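Chapter 4
Where the Examples Come From

4.1 A number to be suspicious of

Open almost any paper on robot learning and you will find, somewhere near the start of the experiments section, a sentence giving the number of demonstrations. It is usually given once and never discussed again. The reader is expected to be impressed if it is large, and even more impressed if it is small.

I would like you to leave this chapter unimpressed in both cases. A count of demonstrations tells you how many times somebody pressed "record" and later decided to keep the result. It doesn't say how different the recordings are from each other, who made them, how many were thrown out, or what was going on when they were.

Take the Komlow set, which we will use through the rest of Part Two. It holds 518 demonstrations of short tabletop tasks, all of them collected in simulation. Aarne Leinonen, who ran the collection, kept a log of rejected attempts, and that log is more useful to a student than the set itself. On one Friday the operators made 144 attempts and kept 80. The released files contain the 80. Nothing in them records that the other 64 ever took place.

Why were they dropped? Some because the arm ran into the table. Some because the operator paused too long, and the filtering script treats a long pause as a failure. A good many were dropped under the label "untidy," a word the instructions never define. A learner trained on what remains has never seen a hesitation or a recovery. We should not be surprised when it handles both badly.

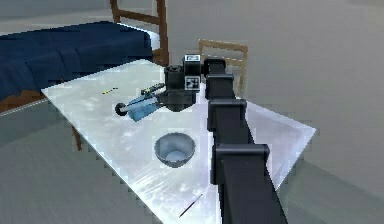 Simulation is often offered as the cure for all this. Scenes are cheap, the argument goes, so variety is cheap too. I have my doubts. A program can move a bowl to a thousand places on a table, and each of those will be counted as a new scene. The bowl is the same bowl. The table has the same edges and the same shine, and the person steering the arm has the same habits by the end of the afternoon, or stronger ones. Changing what is easy to change and calling the result diverse is a mistake you will meet again in Chapter 7, where it costs more.

There is also the matter of hands. All of Komlow was produced by 12 operators, and more than half of it came from two of them. When Jamie Fairclough retrained the Prydderch policy with those two left out, the arm began approaching objects from the other side. Fairclough reported this as a curiosity. I think it was the main result. Much of what had been described as a grasping strategy looks to me like the way two people preferred to hold a controller.

None of this means that demonstrations are worthless, and the methods in the coming sections do work, within limits I will try to state plainly. But the learner can only copy what it was shown, and what it was shown was chosen by people who were tired, paid by the episode, or in a hurry to reach a round figure.

Before you read on, find the rejection rule for any data set you have used. If you can't find one, write down what you think it was and keep the note. We will need it in Section 4.3.

4.2 begins with the plainest case: one task, one operator, and no filtering at all.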